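Been meaning to write up our grasp planner work on Skelier, so bear with me - short thread!

Clear plastic wrap is the thing that keeps fooling our perception code. It sees the shine and puts the grasp point on the film. 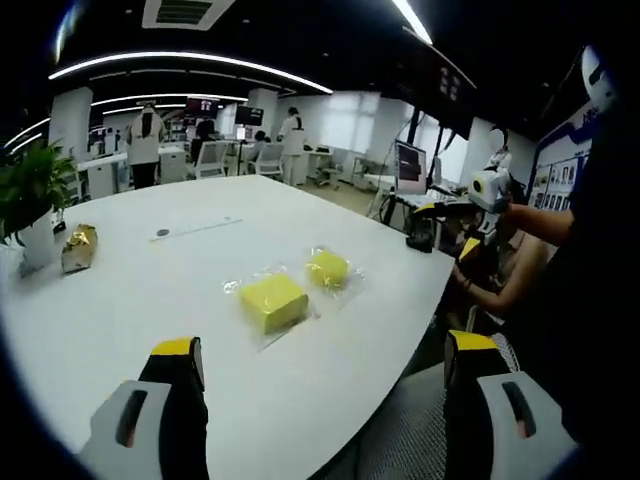
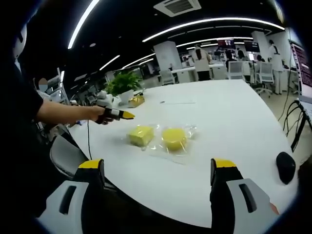
Two yellow sponges in clear plastic, in both shots.

Hala El-Sayed rewrote the depth filter and I love it - masks the glare first, then fits the shape. We replayed 944 clips overnight and it dropped up to 12.

Next up is the gold foil. Wish us luck, friends!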